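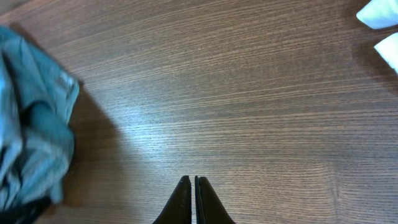
Why are volunteers getting the old voter list when they log in to the canvass app?
The app keeps the last list it saved on the phone. Log out, clear saved lists under Settings, log back in on wifi, then wait for the district name to show up top.

Print this page | E-mail this page

Ticket: walk lists wrong, Brolldale council race
Opened by: Solveig Björklund, Sesley field office
Handled by: Priit Siliņa
Status: open

Thursday, 8 am — Solveig reports 12 phones showing the primary list. Doors already knocked are coming up as new. One voter got three visits and called the office, not happy.

Cleared saved lists on her phone. Fixed. Same steps on the others, all but two OK.

Those two are on the Eide login, wrong turf altogether. Moved them to Sesley. One still blank after, had to reinstall.

Noon. Vosten office has it too. Precinct 32 missing from their list, over 8 streets gone. Not a phone problem, the county file was loaded before the new precinct lines went in. Reloaded the file. Streets are back but the "already voted" marks didnt come across.

Asked Solveig to hold the mail ballot calls till the marks are in. She says debate night calls can't wait, will use the paper list from February for those. Told her some adresses on it are stale.

4:30 pm — marks loading, slow. Yard sign requests look fine, didn't touch them.

Still to do: check Eide turf, send Vosten the clear steps, ask county when the next file drops.

E-mail this ticket | Print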